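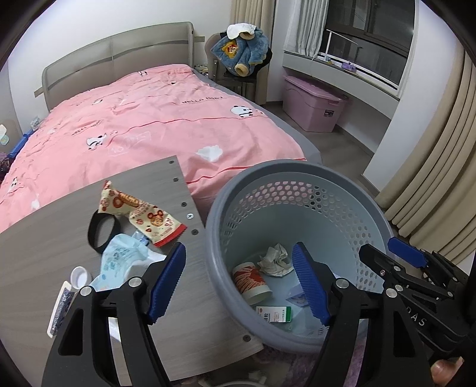
How a Gripper Gets Looked After

A gripper is a tool that does the job of a hand. Some grippers are bolted to the end of a robot arm. Others are held by a person, who uses them to pick things up while a computer keeps a record of how it was done. Later, a robot can learn from that record.

The kind on this page has two fingers. It has no thumb, no palm and no skin. It still needs care, the same way a bicycle does.

The parts

The fingers open wide and close together. Each one is moved by stiff bars called links. Where two links meet there is a pin, which is a short metal rod. The links turn around the pin the way a door turns around its hinge.

On each finger there is a pad. The pads on this gripper are blue, and they have ridges. Ridges help a pad hold on to things, a bit like the bottom of a sneaker.

Some of the links have triangles cut out of them. A part with holes weighs less than a solid one, and a triangle is a shape that does not bend out of place easily. You can see the same idea in bridges and cranes.

What goes wrong

Pads get dirty first. Think about what a gripper might touch while it is tidying a room: snack wrappers, tissues, paper cups. Crumbs get between the ridges. Sugar makes a pad sticky, and then a wrapper may stay on the finger when it should drop into the basket. Dust does the opposite and makes a pad slippery.

Pins can work loose. When that happens the finger wobbles. A wobble at the pin is small, but it gets bigger at the tip of the finger, where it matters most.

Hair and thread can wind around a joint. Fluffy blankets and rugs are the worst for this.

A day at the bench

Xiuying Shi looks after the grippers at a workshop called Hajdu. She has 48 of them on her shelves, and each one comes back to her after 1000 grabs.

First she switches the gripper off. She never puts her own fingers near the joints while it is on.

Next she wipes the pads with a damp cloth and cleans between the ridges with an old toothbrush. She lets them dry before she does anything else.

Then she opens and closes the fingers slowly by hand and listens. A clean joint is quiet. A gritty one makes a scratching sound, and she picks out the dirt with tweezers.

After that she holds each finger and tries to rock it from side to side. If it moves the wrong way, she checks the pins, one at a time.

Last, she closes the fingers all the way. The two pads should meet evenly. To test them she uses a strip of paper. If the paper slides out from one side, a pad is worn or crooked and she puts on a new one.

She writes the gripper's number in a notebook, along with what she fixed. Gripper 107 has had six new pads, more than any other.

Words to know

Link: a stiff bar that joins moving parts.
Pin: a short rod that a link turns around.
Pad: the part of the finger that touches things.
Joint: a place where two parts meet and move.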